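Keeping Screens Out of the Reading Hour: A Term Project Report

Our group wanted to find out if students remember more of a text when they read it on paper or on a laptop. We picked this subject after our history class switched to online readings in March and several people complained that nothing stuck. There were four of us at the start and three by the end, and the report was written by the three.

We asked two sections of the same history class to take part. Both read the same text, a chapter on the building of the Pimentel canal and the towns that grew up along it. The first section got the chapter printed on both sides of the page. The second got it as a file on school laptops. Everyone had 40 minutes. Then the reading was put away and each student wrote down what they could remember, with no prompts. We repeated this a month later with a chapter on the Bokow grain market, and swapped the sections so that each one had a turn with paper.

Scoring took longer than we planned. We made a list of main points for each chapter and gave one mark for each point that showed up in a student's answer, even if the wording was poor. Two of us marked every answer separately and then compared. Where we disagreed we talked it over, and if we still disagreed we used the lower mark. Dates caused most of the trouble. Some students wrote the right event with the wrong year, and we ended up giving the mark for the event.

In both rounds the paper group remembered more main points. The gap was small for the canal chapter and wider for the grain market, which has longer paragraphs and two tables. Laptop readers did as well as paper readers on the opening pages of each chapter and fell behind after that.

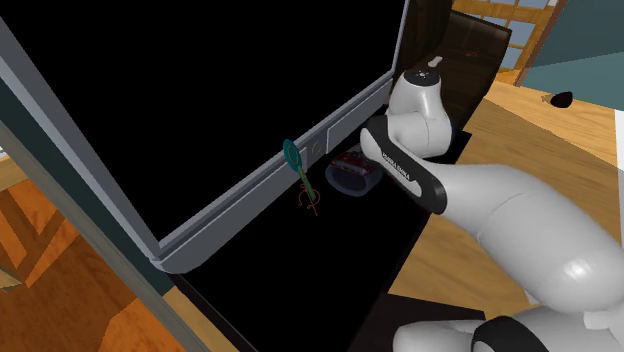

Gudrun Kohlhase wrote in the margin of our draft that the tables could explain the whole gap, and that we should have used a chapter without any. She also asked if the laptop readers had been allowed to take notes by hand. They had, but few of them did. On paper, most students underlined as they went. We did not plan for this and it is a weak spot in the project, because underlining may help memory by itself.

We also asked students which way they liked better. Most chose the laptop, including many who scored higher on paper. The usual reason was that a laptop is easier to carry than a folder of handouts. A few said they get tired of scrolling and lose their place.

If we did this again we would keep the time limit, drop the tables, and tell everyone either to mark the text or to leave it alone. We would also test again a week later. Remembering something right after reading it is different from knowing it for an exam.

The chapters, the list of main points and the score sheets are in the class folder.

Comments

Floklow
Did you check if the sections were equal to begin with? Ours are sorted by schedule and one is always full of band kids.

Ikach
They swapped halfway through, so that should cover some of it. I'd like to see the scores for the second half of each chapter on their own.

Floklow
Missed the swap, thanks. Still think a week later is the test that matters.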